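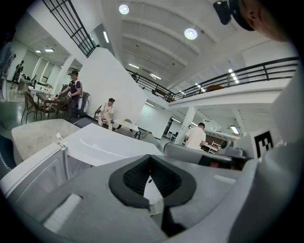
Chapter 2
Rooms That Were Meant for Something Else

Every large hall was built by someone who knew exactly what it was for. Give it 20 years and it will be doing something else, usually with the wrong chairs.

This chapter is about those chairs, and about the tables, partitions and stray office furniture that turn one big room into several small ones. Architects tend to leave the subject to facilities managers, who tend to leave it to whoever arrives first in the morning. The result is a kind of planning, and it deserves study even when it doesn't deserve praise.

Consider the partition wall. It is put up to divide a space, and within a week people are sitting against it. Chantal Simard, who surveyed shared halls for the Enham study, found that a blank wall drew more sitters than a lounge furnished at considerable expense. The lounge had been designed to encourage conversation. The wall had no such ambitions — people talked there anyway.

Seating tells a similar story. A wooden chair and an upholstered office chair in the same hall rarely come from the same budget, or even the same decade. One was bought for the room. The other wandered in and stayed.

By the end of the chapter you should be able to sketch a floor plan of a hall as it is used, compare it with the plan on file, and explain the differences without blaming anyone by name. We begin with the table, the hardest thing to move and so the thing everything else gets arranged around.

2.1 Where the Table Goes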